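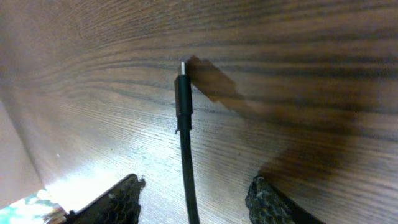 Mio Sekiguchi wrote back on our first draft that a plug is a plug, and why were we spending a whole section on one when the people in our study only wanted their phones charged by morning? Fair enough, and I laughed, but I kept the section (and made it longer, sorry Mio).

My case goes like this. When we read through the Veltunden diaries, all 1,220 entries, I expected complaints about slow charging or old batteries. What I got was page after page about the last few inches of cord! People hunt for the end of it at night, they turn it over, they pull it back up from wherever it slid to. One person in the Salazar group wrote "cord gone again" so many times that we gave it its own code. Of the 50 homes, 20 had one fixed spot for charging, usually a table or a dresser, and in those homes the hunting mostly dropped out of the diaries. The grumbling moved to other things, like who had taken whose cord.

So for the rest of this section I use "charging spot" to mean three things that stay put together: a surface, a source of power and a cord with its free end within reach. The phone comes and goes. Figure 2 has a spot of this kind, with a black cord on a wooden tabletop, a white power strip over on the right and a phone close by.
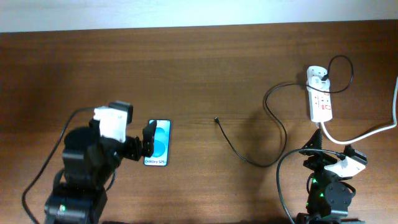 Where the slack goes matters more than I would have guessed. A long cord gives you room to pick up the phone and read while it charges, and our diary keepers loved that, but the extra length has to lie somewhere — across the table, mostly, in the way of cups and mail. Pistia households tended to bunch it up near the strip. Forkard households let it wander and pushed it aside at dinner. I can't say either habit is better, and the diaries don't settle it. I come back to the pushing aside in Section 5, where shared tables get their own coding scheme.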